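The harness track at Furania will open its August meet with a longer card and a rebuilt racing surface. Track management approved the work last winter after drivers reported uneven footing through the final turn. Crews removed the old stone dust, regraded the base, and laid new material along the full five-eighths mile.

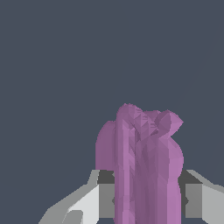

Stall applications reached 333 by the deadline, and the racing office accepted horses from 19 stables. Several are shipping from Usurura, where the spring meet was shortened. Trotters will have two stakes events of their own, including the Unnithan Trot for three-year-olds. Post time for the first race is 6:30 p.m.
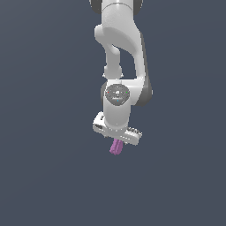

## Barn Area and Paddock

The Zultden barn, closed for two seasons, will again house visiting horses. Its wash stalls have new drains, and the path to the paddock has been widened. Trainers must present health papers at the stable gate before unloading. Grandstand seating has been set at 787, with standing room along the rail.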